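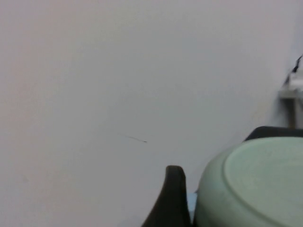
Flestville lab teaches a robot arm to notice when it is about to miss

September 24, 2019

A robot arm at the Clunora robotics lab in Flestville has picked up a pretty wonderful habit. When it is about to fumble something, it stops, backs off a little and tries again from a better angle — before it has touched anything at all.

The method is called Selen, and the group behind it put out its first full set of results this week. Most arms that learn to grasp things are trained on what happened at the end: did the object come up off the table or not? Selen pays attention to the last stretch of the approach instead. A small camera rides at the wrist and sees what the fingers see, and the software keeps asking how likely the coming grasp is to work. If the answer drops too low, the arm breaks off.

That sounds like a small change. In practice it touches nearly everything the arm does, and the lab's results are a lot of fun to read through.

The team recorded 4000 approaches to ordinary household things, mostly kitchenware. Of those, 3780 went into training and the rest were thrown out, mainly for lighting that changed halfway through a recording. Testing was done on a separate set of 400 approaches, with objects the arm had never been shown. The older method, which commits to a grasp and follows it through, failed on 166 of them. Selen was given the same objects in the same starting positions and failed on fewer than half as many.

Round things with a rim were where it did best. Bowls, lids and tubs are a headache for a gripper: come in a little too far to one side and the finger slides along the wall or pushes the whole thing away. In the wrist view, a black finger can sit very close to the side of a rounded, pale green object, and from there a tiny shift is all that separates a good hold from a shove. Objects like that make up a big share of the test set, and the group picked them on purpose.

The view from the wrist is also a tricky one to learn from. Things close to the camera blur, and whatever is nearest the gripper often runs out of sight just when it matters most. A pale background gives the software very little to hold on to. Earlier versions of the system tried to work out the full shape of each object first, filling in the parts the camera couldn't see. The new one skips that step. It looks at the gap between finger and object, how that gap is changing, and which way the rim is curving, and it makes its call from those alone.

Dropping the shape step made the whole thing much faster, too. The software now runs on the arm's own computer, where the older version needed a second machine under the bench. The lab says the saved time goes straight into extra checks on the way in, so a single approach may be reconsidered several times without the arm looking hesitant. Watching it work is a treat — it glides in, pauses for a blink, turns the wrist slightly and carries on.

There are limits, and the report is open about them. Selen still has trouble with clear plastic and with thin, flat items such as saucers lying face down. Stacked pieces are a mixed bag. When one bowl sits inside another, the arm sometimes aims for the lower rim and lifts both, which counts as a failure in the lab's scoring even though nothing falls. It can also get too careful. In a handful of runs it backed off again and again from a grasp that would have been fine, until the time limit ended the attempt.

The group thinks the last problem can be fixed by making each retreat cost a little more than the one before, so the arm is nudged toward making up its mind. Early trials of that idea are already under way on the same bench.

Next comes a move to a different arm. Everything so far was done on one setup, and a fair question is how much of the skill belongs to the method and how much to that particular gripper. In October the lab will load the trained software onto Amundsen, its older and slower arm, with no new recordings at first. If the results hold up even partway, it would mean other labs could start from this training and skip weeks of collecting their own.

The recordings, including the ones that were thrown out, will be shared along with the training code once the Amundsen trials are finished. The report itself can be read now on the Clunora site, with a long section of failed grasps at the back that is well worth the scroll.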